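Vallstead Workshop Guidance
Bench Practice: Cables, Plugs and Outlet Towers at Robot Stations
Issued Thursday, November 15, 2018

These tips apply to every bench at the Coltside and Marham workshops where an arm is used to handle cords, plugs or power towers. They supplement the general electrical rules and do not replace them. Questions should be directed to Mackenzie Fehr, Workshop Standards.

Before the arm is enabled

Clear the bench of every cord that is not part of the task. Cords that remain should be laid flat, in open loops, with the plug end toward the middle of the table. A loop that is drawn tight will lift the plug off the surface when the fingers close on it, and the grip will be poor.

Choose a cord color that stands out from the bench top. Where two cords must share the surface, use two different colors and keep at least 6 inches between them at the point of pickup. Wipe down the wood with a barely damp cloth and let it dry fully before anything with a plug is set on it.

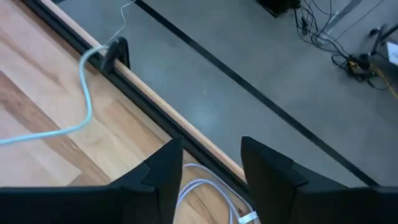 White cable and connector between the gripper fingers, with a light blue cable on the same wooden surface.

Check the edge of the bench as well as the top. A cord that passes over the edge should have enough slack to reach the floor without pulling, and it should not cross a taped line. Clips along the rail are to be tightened by hand only -- a screwdriver will split the wood.

Placing outlet towers

Stand each tower on its own base, on a level part of the table, with the outlets to be used facing the arm. Heavy cords should leave from the side away from the gripper. If a tower rocks when pressed lightly with one finger, move it or replace it.

Towers used for plug practice are to be kept unpowered unless the task sheet states otherwise. The supply end of the cord should be placed where the operator can see it from the normal standing position. A label wrapped near the plug saves time when several black cords are on one table; write the bench number on it in marker and renew it every July.

Leave clear height between the lowest point of the arm and the top of the tallest tower before starting. MacDonald pattern benches have a height mark on the post for this purpose.

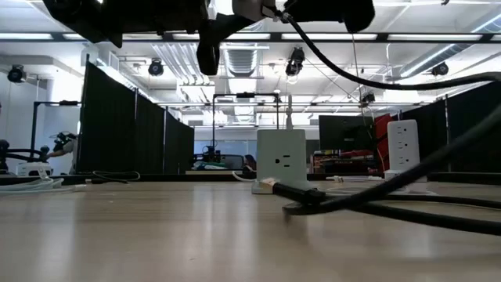
Two white power towers on the tabletop, below the raised arm.

During the work

1. One person operates the station. A second person may observe but should not reach over the table while the arm is enabled.
2. Stop the arm before straightening a cord, however small the correction.
3. Move at reduced speed within 2 inches of an outlet face.
4. Do not pull a plug out by its cord, by hand or by gripper. The fingers should close on the body of the plug.
5. If a tower tips, stop and stand it up again by hand. Inspect the outlets before continuing.

Braided cords hold their shape longer than smooth ones and tend to spring back when released. Allow them more room on the table, and lay them out afresh when they begin to twist.
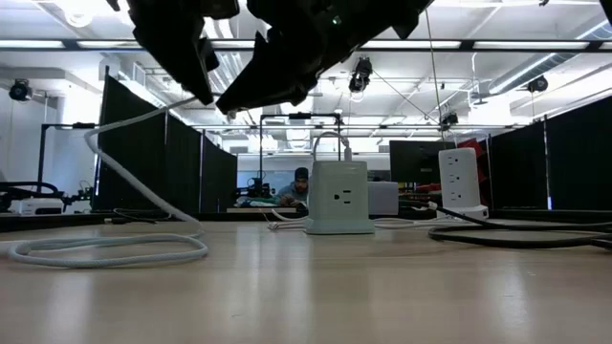
How often should a practice cord be replaced?
Retire it after 400 insertions, or sooner if the blades are bent, the jacket is nicked or the plug feels loose in a known good outlet.

At the end of the session

Park the arm and switch it off at the controller. Coil each cord in wide loops and fasten it with a cloth tie; wire ties cut into the jacket and are not permitted. Towers are stored upright, with nothing plugged in, on the shelf assigned to the bench. Worn cords go in the marked bin and are not to be taken home for household use.

Record the number of insertions on the bench card. The Marham store now holds more than 66 practice cords, and the card is the only means of knowing which are near the end of their service. Blank cards are available from the store counter during opening hours.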